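Reading Paint and Wall Color Claims
Course handout, Unit 2: Consumer Materials

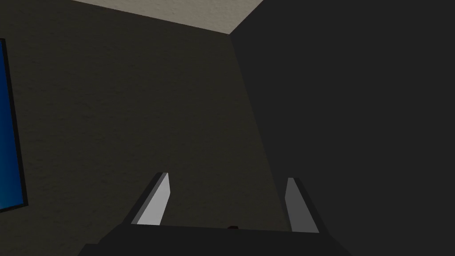

Paint companies sell two things in the same can. One is a coating, which can be tested. The other is a promise about how you will feel once it is on the wall, which mostly can't. For this unit I want you to keep the two apart, and to be hard on both.

Start with the color card. A chip is small, flat, printed or sprayed on smooth stock, and usually looked at under store lighting. Your wall is large, has some texture, and sits next to other walls that throw their own color back at it. A color that seems mild on the card often looks stronger across a whole room. Olives, browns and grays are the worst for this, as small shifts in the light can push them toward green or toward mud. Brands know it. The fine print on most cards says the color is approximate, and then the rest of the brochure carries on as if it were exact.

Corners

Paint the same color on two walls that meet and you will get two colors, at least to the eye. Each wall takes the light at its own angle. People bring back paint over this, convinced they were given a bad batch. Sometimes they were. Before you believe it, hold a card from the same can flat against each wall in turn and see whether the card changes too.

"One coat coverage"

Read the conditions. Our reading packet has the Mesteo leaflet, which claims one coat over "similar, sound, previously painted surfaces." In other words, it covers in one coat when there is hardly anything to cover. The Langate sheet is more careful with its wording but gives its spread rate for a smooth panel. Stucco and other rough finishes have more surface per square foot of wall, so they drink more paint. Neither sheet says how much more.

"Washable"

Ask: washed how many times, with what, and judged by whom? Lynch says its matte finish was tested to 100 scrubs. Fine. The sheet doesn't say how hard the scrubbing was, or what counted as a pass. A number with no method behind it is decoration.

Mood claims

This is where I lose patience. The Hukesgate catalog says its dark earth tones "lower stress." The support is a survey of 30 customers who had already picked the color and paid for it. Ask anyone who has just spent a weekend on a ladder whether it was worth it -- they will say yes. There was no comparison room and no measure of stress, and the survey was run by the seller.

There is real research on color and mood. Much of what I have read is small, done in labs, and hard to carry over to a bedroom. Brightness and color strength are often mixed up with hue, so a study said to be about "blue" may really be about "light." Treat any sentence that begins "studies show" as unfinished until you have the study.

For next class

Pick one claim from a paint label or website. Copy it word for word. Write down what would have to be measured to test it, what the company says it measured, and the gap between them. One page is plenty. The assignment is worth 10 points, and I take some off for quoting a blog as evidence.

Bring the label or a printout -- I will want to see the fine print.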